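Support > Kioko Queue > Storage and File Locks > Closed tickets

Render jobs stay in "Finalizing" after output is written to network share

August 18, 2020
By Sibusiso Joubert, Fidstead Support

3 comments | 2 shares

Product: Kioko Queue, server edition
Site: Paremden office
Severity: Medium
Status: Closed, configuration change

Problem as reported

Still-image jobs sent to Kioko from the Paremden workstations run to the end, write their output file, and then sit in "Finalizing". The file on the share opens normally. The job does not release its worker slot, so the queue stops moving once all slots are held. Restarting the Kioko service clears the stuck jobs and marks them "Failed", which triggers a rerun and overwrites the good file.

Customer first noticed this in March and worked around it with a restart each morning. Ticket was opened when the rerun began to overwrite files that had already been edited by hand.

Environment

Queue server and workers are on one switch. Output goes to a Plenstead file server in the same rack, mounted by host name. Workers run under a single service account. Antivirus is installed on the file server and not on the workers. Kioko was updated to the current release before the ticket was opened, with no change in behavior.

Initial checks

Free space on the output volume: normal. The volume was at 82 percent and the Kioko low-space stop is set higher than that.

Service account permissions: read, write and modify on the output folder. No delete. Noted, but delete is not needed for a plain write, so this was set aside.

Clock difference between queue server and file server: under a second.

Network: no dropped packets on either interface during a stuck job. Large copy from worker to share ran at full speed.

Worker log, last lines of a stuck job:

write complete
closing handle
rename temp to final: pending
rename temp to final: pending

The "pending" line repeats until the service is restarted. On a normal job it appears once or not at all and is followed by "rename ok".

Reproduction

We asked for one small job that sticks every time and one that never does. The customer supplied a still that sticks when sent to the share and completes when sent to a local folder. Same scene file, same settings, same worker. 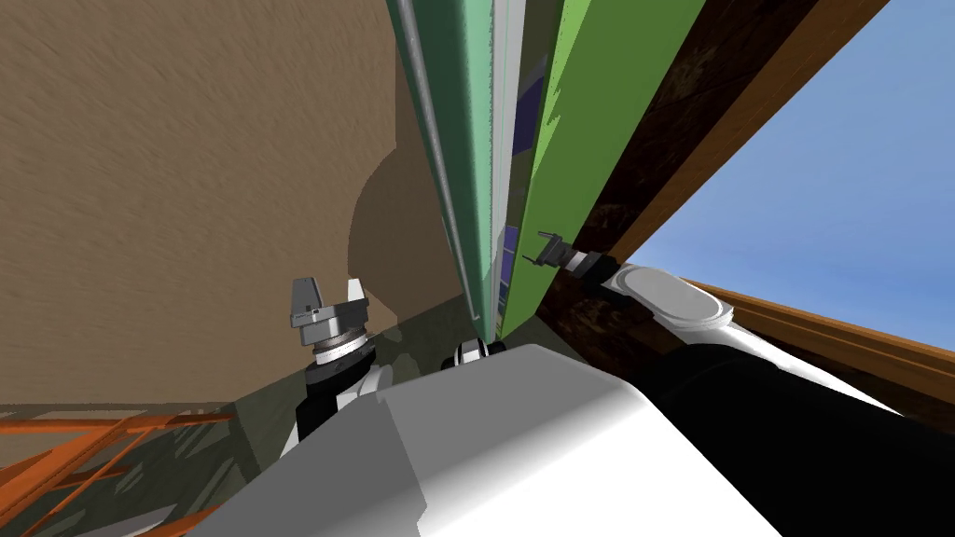 Tan wall at left, green panel down the center.

File size and checksum were identical for the local and network copies. The render side was ruled out at this point and no further scene files were requested.

Job was sent to the share 11 times in a row with the queue otherwise idle. Every run stuck. With the temp file option turned off in Kioko (writes directly to the final name), every run completed.

Turning the option off is not recommended as a permanent fix. If a worker loses power partway through, a partial file is left under the final name and the queue will treat it as done.

Analysis

With the temp file option on, Kioko writes to a hidden file, closes it, and renames it to the final name. On the Plenstead server, a rename over an existing name is handled as a delete of the old entry followed by a create. The service account had no delete right, so the server returned a denial. Kioko read the denial as a sharing conflict and kept retrying, with no upper limit.

This explains why first-time jobs at the site mostly went through and resubmitted jobs did not. The test job always stuck because the final name had been left in the folder from an earlier run.

The antivirus scan added a short delay to each rename but did not cause the failure. Excluding the folder from the scan made no difference to the result. The exclusion was removed again.

Resolution

1. Stop the Kioko service on the queue server. Let running jobs finish first if they are not already stuck.
2. On the file server, add the delete right for the service account on the output folder. Apply to subfolders and files.
3. Disconnect open sessions for the service account. The old rights stay in effect on a session that is already open.
4. In the Kioko settings, under Output, set "Rename retry limit" to 3. The default is 0, meaning no limit.
5. Start the service.
6. Remove leftover hidden temp files from the output folder by hand. They have the same base name as the job and a .kpart ending. Kioko does not clean these up.
7. Resubmit one job whose final name already exists and confirm "rename ok" in the worker log.

Customer applied the steps and resubmitted the test job. It completed on the first attempt. The morning restart has been removed from their schedule.

Notes for support staff

If the same symptom appears with the delete right already in place, check for a preview pane or thumbnail service holding the final file open. The log lines are the same in both cases. The file server's own audit log will show "access denied" for the rights problem and "in use" for an open handle.

A change request has been filed to make Kioko log the two conditions separately. No release is assigned to it.

Related: Output folder not visible after host name change; Worker slots not released after license timeout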